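Four nights in a static at Cikcombe

We had never stayed in a caravan as a family before October, so I thought I would write up how it went while I still remember the useful bits. The site is Cikcombe, on the coast road, and we booked through Dirkine. Four nights came to £262, plus an £81 deposit which was back in the account nine days after we got home.

The van was pitch 34, at the quiet end. It had two bedrooms and a heater in the lounge that did the whole place. The second bedroom is narrow - fine for children, not for two adults with suitcases. Bedding was included but towels were not. I had missed that on the booking form, so we bought some in the village.

I packed far too much, as usual. Next time it will be one bag each and half the jumpers.

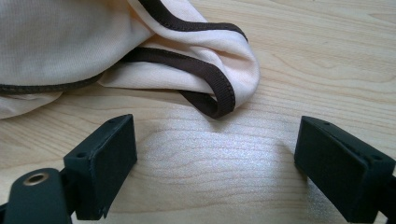
Pale pink with brown edging.

The kitchen had sharp knives and a decent kettle, but only one large saucepan. We cooked three nights and had fish and chips on the other. The site shop, Aerts, shuts at four out of season, so get your milk early. The next supermarket is a fair drive and the lane is slow behind a tractor.

Gas was included. Electric was on a card meter, and we put £9 on it and left a little behind for the next people. Wi-fi reached the front bedroom and no further.

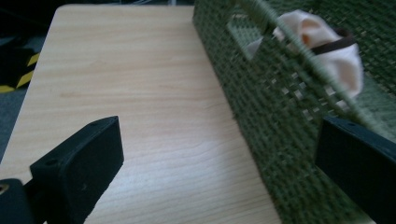

Viltirance Family Camping Club - members' blogs

On the last morning you have to be out by ten, and they do mean ten. Strip the beds, leave the keys in the box by the gate and take your rubbish to the bins behind the shop. We would go back, probably in spring, and I would ask for the same pitch. Bookings for Easter open on 4th February if anyone else from the club fancies it.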